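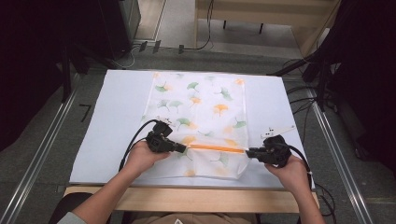

Kellamton Street Tree Survey, data card

Jerome Dimaculangan, 16/03/2023

One CSV, 3,000 rows, one row per tree. The species column came from Flanen's 12 survey sheets and I trust it only in part. Trunk widths look copied from an older list in places, and 300 rows have no width at all. Brenus calls the heights "verified" without saying how. Treat them as guesses.

Blank means not recorded. Zero should mean dead, but I have my doubts.
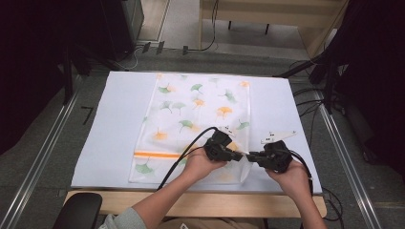 Can the widths be used to work out tree age?

Only if you're happy with bad ages. Growth rates vary too much by street.

Corrections go in fixes.txt.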